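Huner Line Guides > Slipper Packing > Section 4: Teaching by hand

This site uses cookies to remember your language and your place in the guide. Accept all | Settings

4. Teaching by hand

4.1 Scope

Section 4 covers the recording of hand demonstrations for the Huner packing cell and the change in duties for packing staff once the cell is in service. It applies to the Grovden site. Installation of the cell is covered in Section 2. Faults are covered in Section 7.

Text revised 3/26/24. Replaces the October issue, in which the glove check came after the first recording.

4.2 Who does what

The operator wears the marker gloves and handles the goods. Any packer who has finished the Verbruggen handling course may act as operator. No knowledge of programming is needed.

The session lead starts and stops the timer, labels the recordings and decides which ones are kept. At Grovden the session lead is Lotte Hermans. Cosmin Iordache stands in.

The operator may stop a session at any time and does not have to give a reason. Time spent teaching is paid as packing time and is left out of the packing rate for that shift.

4.3 Before you start

1. Place the table so that the operator can reach all of the working area while seated. Lock the height if the table is adjustable.
2. Turn the monitor towards the operator. The timer must be readable without leaning.
3. Lay out one pair of slippers. Keep the next pair off the table until it is called for.
4. Move spare packaging to one side of the working area. It need not be taken off the table.
5. Switch on the Trodum receiver and wait for the steady light.

Caution: Keep cables out of the walkway. If a cable has to cross the floor, tell everyone in the room before the session begins.

4.4 Fitting the gloves

1. Roll sleeves up above the forearm. Take off watches and bracelets.
2. Put on the left glove, then the right. They are not interchangeable.
3. Check that each marker cube is firmly fixed. A cube that can be rocked with a fingertip must be refitted.
4. Lead each cable back along the forearm and leave enough slack to bend the elbow fully.
5. Close both hands, open them, and turn the palms up and down. The receiver shows a tick for each glove.

Note: The gloves come in three sizes. A loose glove lets the cube shift and spoils the recording. If none of the sizes fits, ask another packer to act as operator and report it to the session lead.

4.5 Recording a demonstration 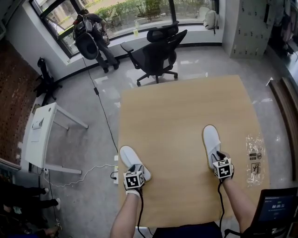
Fig. 4-1. Marker gloves in use, one slipper held in each hand by the heel.

1. Rest both hands on the table. The session lead starts the timer.
2. Take each slipper by the heel.
3. Bring the slippers side by side with the toes pointing away from you.
4. Let go, lift both hands clear and rest them on the table again.
5. The session lead stops the timer and enters the label.

Work at your normal pace. Slow, careful movements look helpful but the cell will copy them, pauses included. If a slipper is dropped, pick it up and carry on. The session lead will mark the recording as a recovery, and recoveries are wanted – up to 3 in every set.

A full set is 36 demonstrations. The operator must take a break at the halfway point, with the gloves off. One operator should not record more than one set in a shift.

Caution: Do not cover a marker cube with the other hand. The receiver will sound one short tone when it loses a cube. Repeat the demonstration if the tone sounds twice.

4.6 Insoles

Insoles are taught with the grippers and not with the gloves. They are thin and bend under light pressure, and the finger pads must be felt closing on them before the force limit can be set.

1. Remove the gloves and place them in the tray.
2. Lay both insoles flat on the table.
3. Check the finger pads for dust and wipe with a dry cloth if needed.
4. Set the force dial to 82 and bring the pads together on the heel end of one insole.
5. Raise the insole until the toe end points upwards.

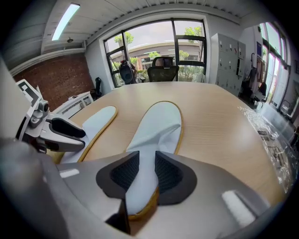 6. Look at the heel end. Some creasing between the pads is normal and is within limits if the insole springs flat again on release. If a mark remains, lower the dial by one step and try with a fresh insole.
7. Repeat with the second insole, then save the force value under the product number.

Note: Do not carry over a force value from one product to another, even where the insoles look the same. Product 153 was set up that way and had to be taught again in full.

4.7 After the cell goes into service

The cell takes over pairing and placing. It does not take over checking. Packers at the cell will:

– look over each pair before the lid is closed
– refill the insole trays
– clear stopped pairs and note the cause on the screen
– record new demonstrations when a product changes

Packers moving to the cell will find that they lift less and watch more. Several at Grovden reported tired eyes in the first weeks, and the rota now swaps the checking post every hour. Keep this arrangement when drawing up your own rota.

Recordings hold hand positions and a view of the table. They must not be used to compare one packer with another. Requests to see recordings for that purpose should be refused and passed to the site manager.

4.8 Closing the session

1. Switch off the receiver before unplugging the gloves.
2. Wipe the marker cubes with a dry cloth. Do not use spirit – it lifts the print.
3. Coil the cables loosely and hang them up.
4. Enter the operator's initials and the number of kept recordings in the cell log.

Continue with Section 5, Running the first batch.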